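Cell upkeep, handout 4: soft fingers and wrist camera

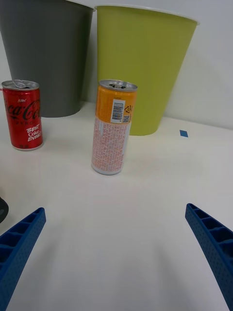

Forport, October

Notes from the bench — read before your slot. Same Flerell cell as last time, Dimitriou lab, white table.

Fingers first. Blue, ribbed, hollow lattice inside. Ribs crack near the base before they crack anywhere else. Power off, bend each one by hand, look into the cells with a flashlight. Any split = swap both, never just one. Old and new don't flex the same and the grip goes crooked.

Fasteners: 2 per finger. Snug, not tight. Overtightening squashs the base.

We change the pair at 3,000 cycles even if they look fine. Last pair came off at 542, bad batch. Write the count in the log!!

Dotted outer surface — wipe with damp cloth, no solvent. Soda residue makes it sticky, then the cans don't release clean.

Camera: both fingertips should show, coming in from the bottom corners, white table between. If one side sits higher, the mount has slipped. Loosen, level, redo the Trisano calibration, all of it, dont skip the second pass.

Test picks: short red can, then the tall slim one. Bins stay at the back by the wall. Slow speed for the first 2 runs.

Next time — cable routing, bring the wiring sheet.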